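Tuesday, and the great snack box reshuffle

October 21, 2025

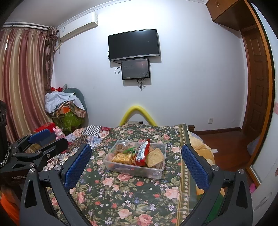
The snack box on the rose cloth, bread and all.

I said I'd get back to writing this diary properly once the summer was over, and the last entry is from August, so that tells you how well I did. Never mind! I'm sitting on the floor with my back against the wardrobe and a mug of tea going cold on the carpet next to me, and I've got a whole evening with no plans in it, so let's have a catch-up.

The big job of the week has been food. More to the point, getting the food into some sort of order in a flat where the kitchen is the width of one person with their elbows in. I moved to Ostesbridge thinking I'd be fine with two cupboards (I own four pans and eat a lot of toast, how hard could it be) and I've spent every week since then with something sliding off something else whenever I open a door. Last Thursday a packet of rice got me on the bridge of the nose. It was a full one, too, 1000 grams of basmati. I had a little red mark right through a meeting at work and three separate people asked if I'd got new glasses.

So the rule now is that anything snacky, anything half eaten and anything in a packet that won't stand up by itself goes in a see-through box. I had the box already. It's had a few lives, that box. It held Christmas ribbon in Edbridge, and then it held nothing at all and lived under the bed for ages with its mouth open collecting fluff. I gave it a proper scrub in the bath on Sunday with washing-up liquid and a lot of hot water, and it came up lovely. You can see what's in it from the side without lifting everything out, and for someone who forgets she owns a thing the second it's behind another thing, that's worth a great deal.

I did the sorting in the bedroom. There's simply nowhere in the kitchen to put down more than a plate, and the table is still under the sewing. I spread the dark green cloth with the roses on it and tipped out everything that had been in the snack cupboard, and then stood there being slightly ashamed of myself. So many packets! So many with about a spoonful left in the bottom, folded over and over and held shut with hair bobbles. I'd been looking for those hair bobbles.

I should say something about the cloth, because I'm fond of it. It came from a market stall on that wet weekend in Lellent, the one where the café flooded and we all ended up eating chips in the bus shelter. I'd gone in for a colander. The man had a heap of cloths in a crate and this was at the bottom, and I pulled it out and there were all these big pink roses on dark green, with little white and lavender flowers dotted in between, and that was it, I was gone, no colander. It's got a gold and olive border up the side with tiny cream flowers going along it, and I've decided that's my favourite part. It won't lie flat for love nor money. I've smoothed it and folded it and hung it over the shower rail, and it still comes up in those soft shiny creases. I've stopped minding. A cloth with creases in it looks like it's been somewhere.

It doesn't go with the patchwork quilt at all, by the way. There must be every print going in that quilt, all in little pieces, and then you put a load of roses next to it and the whole room starts shouting. My sister says it looks like a jumble sale with a mattress. I like it. I had magnolia walls and a grey duvet for six years in Edbridge and I think I'm still making up for it.

Anyway, the sorting. I made three heaps: keep, eat tonight, and bin. The bin heap had some real horrors in it. There was a tub of hot chocolate powder that had set into a single lump, like something you'd use to hold a door open. There were crackers that bent. I found a sachet of yeast from the bread-making phase (remember the bread-making phase, diary? It lasted two loaves) and a jar of sprinkles that must have come with me from the flat before the flat before this one. I put all of that straight in a carrier bag and took it downstairs before I could start feeling sorry for any of it.

The eat tonight heap was half a bag of salted peanuts, one cereal bar and the last of the ginger biscuits, and I'm pleased to report that it was dealt with promptly and in full.

And the keep heap went in the box. I've got the shiny gold packet at the front, the tall red one leaning across the middle with its top poking up over the rim, a little bright green one tucked in towards the back, and the bread in on the right. The red one refuses to stand up straight. I tried it along the back, I tried it lying down, I tried wedging it with the others, and it went back to its lean each time, so it can lean. I do think the box looks rather cheerful with the colours all in together. I nearly didn't want to put it away.

I know what some people would say about the bread. Bread lives in a bread bin, bread lives in its bag, bread does not live in among the packets with its face hanging out. I did try the bread bin. It takes up the whole of the worktop next to the kettle, and then there's nowhere to make the tea, and between the bread bin and the tea there was only ever going to be one winner. So the bread bin has gone on top of the fridge with the candles in it, and the bread was allowed in the box for the afternoon while I worked out the rest. I'm thinking a cotton bag on a hook behind the door. I've got the remains of an old pillowcase that would do, with a bit of cord through the top, and it'd be an hour's work on the machine if I can find the machine.

Which brings me to the other thing I got through this week, the recipe cuttings. I've been keeping them in a biscuit tin since I was at college and I finally went through the lot on Monday night. There were 127 of them! I counted, because I wanted to know exactly how bad it was. I have cooked, as far as I can remember, 19. Most of the rest seem to be different ways of doing salmon, and I don't even like salmon much. I've kept the nineteen, plus a plum cake from the back of a calendar that I keep meaning to make, and the tin now shuts properly for the first time in its life.

I also went over to Tóth, the little grocer's on the corner past the launderette, to see if they had any of the big clips for closing bags. They did, in a basket by the till, and I came out with a card of those and a cabbage and a jar of sour cherries and no bread, when bread was what I'd written on my hand. It's that sort of shop. Everything's stacked up to the ceiling and there's always something cooking in the back that smells of paprika and makes you stupid. I'll go again on Saturday and I'll take a list on paper.

The clips are very good. I've now got all my hair bobbles back, and two of them still work.

What else? The radiator in the hall has started knocking again, always just after ten, as if somebody small wants to be let out. I bled it and got water all down my sock. The spider plant has had babies, and I've stuck them in egg cups along the bathroom windowsill, where they look very pleased with themselves. I've done 200 grams of the mustard wool, so that's the back and most of one sleeve, and I've got a horrible feeling I've dropped a stitch near the shoulder and I'm choosing not to look until the weekend.

Supper was cabbage, fried in butter till it went brown at the edges, with a spoonful of the sour cherries, and it was far nicer than it had any right to be. I ate it out of the pan and put the bowl I'd got out back in the cupboard, and nothing fell on me.

Tomorrow: tins. There's a whole shelf of them behind the flour and I think at least one is pears. I must also ring about the window, find the sewing machine and buy bread.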